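How to Read a Product Warranty Before You Pay for the Longer One

Stores would like you to decide about extended coverage at the register, in the time it takes to find your card. Don't. Ask for the terms in writing, take them home, and give them 18 minutes.

Step 1. Find out who is making the promise. The name on the box often isn't the name on the plan. My dishwasher was sold by Otton, and the plan was run by an outfit called Timmont, which had its own phone line and its own idea of what "broken" means.

Step 2. Look for the list of exclusions and read it first. The cheerful page up front is advertising. Wear, rust, "cosmetic" damage, power surges and anything to do with hoses were all out in mine. I'm not sure what was left.
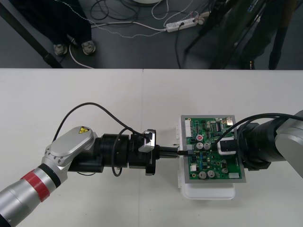 Two arms over a white tabletop. 

Step 3. Check the start date. Many plans begin the day you buy, so they run alongside the maker's warranty you already got for free. A three-year plan may really be two years of cover. Divide the price by the years that count.

Step 4. Find the cap. Mine paid up to $371 in total, parts and labor together. The sales page said "complete protection" in large type.
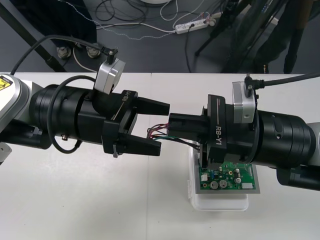
Step 5. Read how a claim works. Do you need the original receipt? Do you have to ship the thing, and who pays? The Sirkum plan I looked at next wanted the original carton too, so figure out where you'd keep a carton for three years.

Step 6. Call the claims number before you buy. I waited 11 minutes and then got a recording about sales. Draw your own conclusions.

Step 7. See if you're covered already. Some credit cards add time to the maker's warranty. Read those terms with the same bad temper.

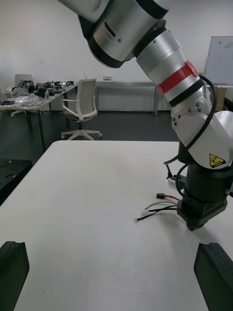

Step 8. Price one likely repair. Call a local shop and ask what a pump or a door seal costs, fitted. If the plan costs over half of that, I'd put the money in a savings account and take my chances. A Barbu refrigerator at $2000 might change the math, but I'd still want to see the cap first.

If you've already signed, look for the cancellation window and write the last day of it on your calendar.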